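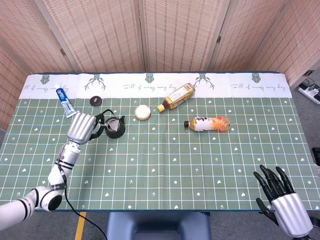
Marulanda is looking for people to teach robots by remote control, and we'd love to hear from you even if you've never touched one. You'd wear a headset and a pair of gloves, and the two arms follow your own hands through ordinary household jobs. One task might be standing a tea bottle back up on the green tablecloth, another getting the toothpaste out of the way of the kettle and its cord. It takes a little while to get the feel of the fingers, and then it's a real pleasure!

Sessions take place at our Ilamcombe site and last two hours, with breaks whenever you want them. We have 44 places in this round and hope to record 2000 good demonstrations by March. If a try goes wrong you just start over, and we keep the clumsy ones too (they're useful).

You should be 18 or older, comfortable wearing a headset, and able to come at least four times. Left-handers very welcome. Pay is $900 for the full set of sessions, and first-timers get a paid practice day.

To apply, send a few lines about yourself and the hours that suit you to the Marulanda front desk, Room 358, Atton Building, Ilamcombe. Applications close 2025-08-20.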